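Flarville Bench Arm – Frequently Asked Questions

Last updated: October

Questions that keep coming in about the arm build and the simulator that goes with it. Wiring and power are covered on the build page and are not repeated.

Do I need the physical arm to run the simulator?

No. The simulator loads the same joint file as the controller and runs on an ordinary desktop machine. Most people in the workshop write and test a move in simulation first, then run it on the bench at reduced speed.

How long does a scene take to load?

On the shared workshop machine, around 9 seconds with the wood textures at full size. Half-size textures load faster but blur the grain, and that matters if you use a feature-based tracker.

Why does my tracker lock on to the table? 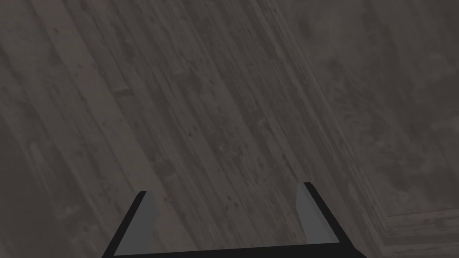
Feature trackers look for small areas of high contrast and do not care what those areas belong to. A plain gray work surface gives them very little to hold. Planked wood gives them a great deal: knots, dark specks and the seams between narrow boards all score well, and many of them show through the gap between open fingers, where a naive region of interest expects the part to be. Mask by depth before you run the detector. If you have no depth channel, record one view with nothing in the jaws and reject any feature that also turns up there after you correct for arm motion. Seams are the worst case. They run nearly parallel, so a match can slide along one without the error rising much.

Should I raise the scene lighting?

Only after the low-light test passes. The default is dim on purpose – the bench lamp on the real build is weak, and thresholds tuned under bright light failed when we moved them across.

Which gripper model is included?

The Drirkari two-finger parallel gripper. The Hosoda jaw plates can be swapped in, but the collision mesh has to be changed at the same time. Changing only the visual mesh gives you fingers that look right and touch things in the wrong place.

My gripper reports contact before it closes. Is that a bug?

Usually not. The contact flag covers the whole finger, outer faces included. A finger that comes down beside a neighboring object will trip it with the jaws still wide open. Read the inner pad contacts separately, and leave side clearance in the approach path.

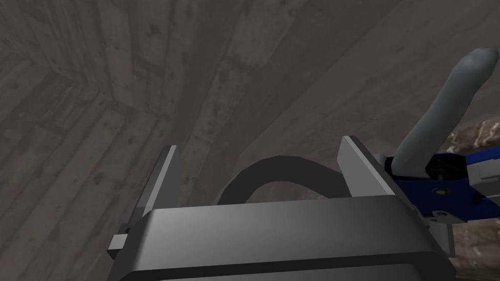
Right finger against the blue device, jaws open.

How much side clearance is enough?

We use 9 mm in simulation and keep the same value on the bench. Less is possible if your calibration is good. Check the outer faces as well as the tips.

What does error 487 mean?

The planner found no path that satisfies the joint limits. Move the target closer to the base or relax the wrist angle. Restarting does not help.

Can I use the Lurnari controller board?

Yes, with firmware 3 or later. Version 2 drops position messages at high update rates, and the arm moves in visible steps.

Comments (3)

benchrat: Depth mask fixed it for me. Had been blaming the camera driver for two weeks.

torque_wrench: Would be good to list the pad contact names. I had to dig through the joint file to find them.

millside: Same 487 here, wrist angle was the problem. Does the clearance figure change with the Hosoda plates? They look thicker than the stock ones.

This site uses cookies to remember your settings. By continuing to browse you accept their use.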